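Apprendre à un robot à se servir d'une balance
Ma visite chez Kincombe, avec Larasati Siregar aux commandes
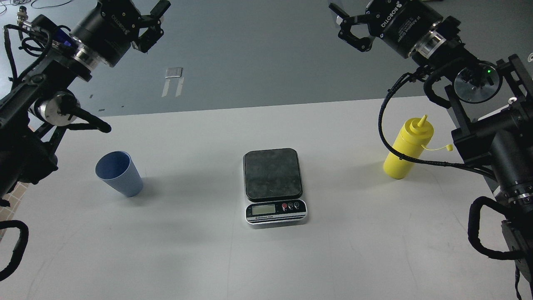 « Au début, on serre toujours trop fort »

Je suis arrivée un mardi, et Larasati avait déjà les mains sur les manettes. Son travail : piloter deux bras à distance pour leur montrer comment poser un gobelet bleu ou un flacon jaune sur une balance de cuisine. Et recommencer, encore et encore !

« Il nous faut 300 démonstrations par tâche, me dit-elle. Les 50 premières, je les jette presque toutes. J'hésite, je corrige, et le modèle apprend mes hésitations. »

Le gobelet couché, c'est sa bête noire - il roule dès qu'on l'effleure. Elle préfère de loin le flacon, « bien droit, bien sage ».

Je lui demande pourquoi ne pas guider les bras directement à la main. « On l'a fait chez Krishnan, avec Murdo Matheson. Pour un seul bras, c'est très bien. Pour deux, il me manquait des coudes ! »

J'ai voulu essayer, évidemment. Mon premier gobelet a fini par terre (pardon, Larasati). « Celui-là, on ne le garde pas », a-t-elle dit en relançant l'enregistrement.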